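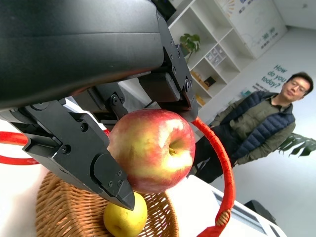

Bring back the boring lunch hour

I used to work in a place where everyone stopped at the same time. Halura, second floor, 36 of us, and at one o'clock the phones went over to the machine and that was that. You ate. You moaned about the buses. You went back. It wasn't special and I don't remember a single conversation from it, and I've missed it for years.

Where I am now you can eat whenever you like. Which means at your desk, at ten to three, one hand on the mouse. The handbook calls this flexible. I call it a sandwich over a keyboard.

I've been asking people about it since June. Friends mostly, a few strangers on trains who were very patient with me. Same story nearly every time. Lunch hour in the contract, lunch hour never taken. Gwenllian Phillips does payroll for a builder's merchant and told me she books hers into the calendar as a meeting with someone called Rees. There is no Rees. People respect Rees. They'd walk straight over her if it just said lunch.

And yes, I know. Plenty of people never had a proper break to lose. Nurses, drivers, anyone who has stood behind a till on a Christmas rota. My mother ate standing up for most of her working life and would think this whole piece was soft. Fair enough. But the answer to that is more breaks for them, surely, and I don't see how me bolting a wrap in front of a spreadsheet does a thing for a nurse.

The bit that gets me is how we gave it away. Nobody took mine. I skipped one because of a deadline, then another, then I was a person who didn't have lunch. Two weeks, that's all it took. My manager never said a word and why would she — she hadn't had one either.
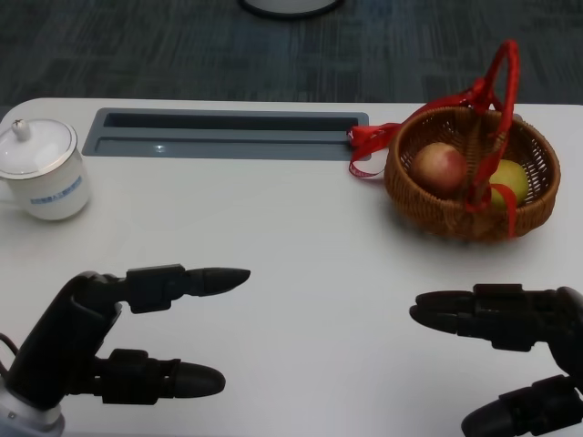

A lidded mug and a basket of fruit on a white table.

There's always a fix for sale of course. Iqra Swati, who I shared a desk with at Halura, now works somewhere with an app called Hesano that pings you to stand up and breathe. She says everyone has it muted. Before that it was a talk on resiliance, held from 12.30 to 1.30. Over lunch. She sent me the invite and I've kept it.

You don't need an app. You need the person above you to put their coat on and go out where everyone can see them going. I honestly think that's most of it. Hard to sit there being a martyr when the boss is off to buy a jacket potato. 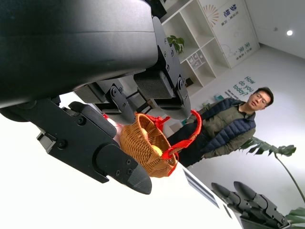

What I'd do about it

One fixed hour. Same for the whole building, or the whole team if the building's too big. Phones off. No "quick catch-up", no "are you free while you eat". If a customer rings they can ring back, they managed it before.

Somewhere to sit that isn't your chair. Doesn't have to be nice. The canteen at Akametti, where I temped for 5 months, had a wobbly table and a radio stuck on one station and it was full every single day.

And pay for it. I'd put this one first if I was being braver. Unpaid breaks are the first thing to go becuase they look like they cost nothing to lose.

Will it happen? Not at my place, not soon. I asked in the last staff survey and got a thank you for my feedback. So I've started on my own. One o'clock, coat on, round the block, soup if it's raining. Day four a lad from accounts asked where I was going. Lunch, I said. He looked at his screen for a bit and then went and got his coat.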